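Reseating and Testing Memory in a Desktop Tower

Applies to: full-size desktop towers with standard DIMM slots
Last revised: April 17, 2022

Intermittent restarts, failed installs and files that will not unpack are often blamed on the operating system. Check the memory first. The procedure below takes one person less than an hour of hands-on time, plus the test run.

What you need

A Phillips screwdriver, an antistatic wrist strap, a USB stick you can erase, and a second computer to prepare the stick. The commands and menu names refer to the Ditura boot tester, version 5. Older versions put the same options under Advanced.

1. Record the current state

Before opening anything, enter firmware setup and write down the installed memory size, the speed, and the slot each module is reported in. If a memory profile is enabled, turn it off and save. Run the machine for a day at default speed. If the fault goes away, the modules may be fine and the profile too aggressive for the board.

2. Prepare the tester

Write the Ditura image to the stick with any raw image writer. Copying the file onto a formatted stick will not make it bootable. The finished stick shows one partition of 231 MB, and the remaining space is left unallocated.

3. Power down and open the case

Shut down fully. Sleep and hibernate are not enough. Switch off the supply at the back, pull the cord, and hold the power button for five seconds. Lay the tower on its side, take off the side panel, and clip the wrist strap to bare metal on the chassis.

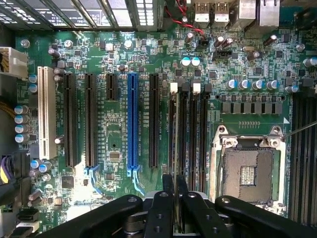
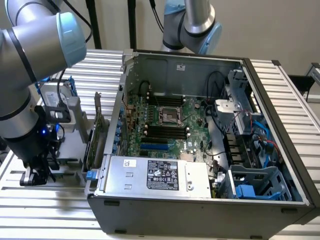

4. Remove the modules

Press the latches outward until the module lifts. Hold it by the short edges and keep your fingers off the contacts. Mark each module with a strip of masking tape showing its original slot. Blow out the slots with short bursts of canned air, holding the can upright. Do not use an eraser on gold contacts. If they are dirty, use a lint-free cloth with a little isopropyl alcohol and let them dry.

5. Test one module at a time

Install a single module in the slot the manual lists as first. On many boards this is not the slot nearest the processor. Line up the notch, press evenly on both ends, and confirm that the latches close. Boot from the stick and select Full, All Patterns.

On our Hotine bench machine, one pass on a single module takes 77 minutes. Run at least two passes. Any error at all is a failure.

6. Separate a bad module from a bad slot

If a module fails, move it to another slot that the manual permits for one-module use and repeat the test. Errors that follow the module point to the module. Errors that stay with the slot point to the board or the processor socket.

7. Reassemble

Return the good modules in matched pairs, following the manual's population table. Compare the reported size and speed with your notes from step 1. Expect the first boot to be slow while the board retrains the memory.

Error codes

E05: stick removed during test
E18: address line fault, retest in another slot
E31: profile still active, return to step 1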